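Home / Funeral Stationery / Registers and Guest Books

The Morum Guest Register

$109.00
In stock. Ships from our shop in five working days or fewer.
Cover: Slate / Oxblood / Moss
Name on cover: up to two lines

People will tell you a funeral guest book is a small thing. It is, until the day after, when someone in the family sits down at the kitchen counter and tries to work out who "Bob + fam" might be. We have heard from a lot of those people over the years, and the Morum is our answer to most of their complaints.

It is a sewn, hardbound book with a cloth cover and thick cream pages that lie flat from the first one. That last part matters more than it sounds. A book that closes on its own will collect a salt shaker, a stapler or somebody's car keys to hold it open, and those end up in the photos.

What the pages are like

Each line has room for a full name, a town, and how the person knew the one who died. We added the third column after Siwan Vaughan, who designs our books, came home from her great-uncle's service with four pages of signatures and no idea which were cousins and which were from the bowling league. People write "work" or "next door" or, in one customer's case, "sold him the boat, sorry." Families seem to like that column best.

There are 507 lines in all. Most services won't fill them. If yours does, the deceased was popular or the lunch was good, and either way we sell a matching insert.

At the back are a dozen blank pages for longer notes. Guests will ignore these completely during the service and fall on them once the coffee comes out.

The pens

Two pens come with every Morum. They write in black, they don't skip, and they have no cap to lose. One is for the book. The other is for when the first goes home in the jacket pocket of a retired accountant, as it will.

Please don't use gel ink. It dries slowly, and people at funerals lean on things.

Where to put it

Funeral homes have a stand by the door and will have opinions about it. Let them. At a house, a church hall or a restaurant, put the book on a table of its own near the way in, at a height where an older person can write without bending. Any table will do, with any cloth you like. A cloth from the family's own cupboard does the job as well as a rented one, and costs less to get gravy on. Keep the food somewhere else. We have been sent one of our registers for repair with a deviled egg in it, pressed flat like a flower. 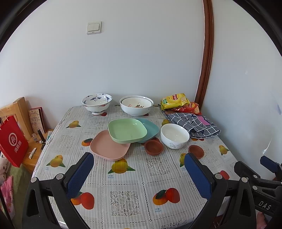
Personalizing the cover

The name and dates are stamped in foil, gold or silver. Type them in the box exactly as you want them to read. We check for obvious slips and will call you if the dates run backward, but we can't know that Aunt Margaret spelled it "Margret" from 1961 on to annoy her sister. Ask the sister.

Nicknames are fine. So are titles, military ranks and the names of dogs. We have stamped "Known to All as Tiny" and nobody has asked for their money back.

Once foil is on cloth it stays there, so personalized books can't be returned unless the mistake is ours. If it is, we make you another and ship it overnight.

If you need it sooner

Most people ordering this page's product did not plan to be here last week. Call the shop before noon and ask for Said Gaber. He can usually get a plain-cover Morum out the same day, and a stamped one the next. There is a rush fee, which he is bad at remembering to charge.

Orders placed in December take longer, mainly on account of the post.

Details

Cover: cotton cloth over board
Binding: sewn, lies flat
Paper: cream, unlined on the left, ruled on the right
Ribbon: one, same color as cover
Included: two pens, storage box, spare title card

What customers have written

"My mother would have said it was too expensive and then shown it to everybody." Ilham Lahlou

"Good book. The ribbon is a bit short. My brother signed it twice." Mostafa Metwally

"We still get it out. The 'how did you know her' part is worth the money by itself. One star off for the box, which is hard to open." Hajar Abdelaziz

(We have looked at the box. It is hard to open. A new one with a thumb notch goes into all orders from 1st October.)

Goes with

Morum Insert, extra ruled pages
Jara Thank-You Cards, with envelopes
Wondanden Photo Album, same three cloths

Made and sold by Cuswood. Questions go to the shop, where a person picks up the phone, sometimes with a mouthful of sandwich.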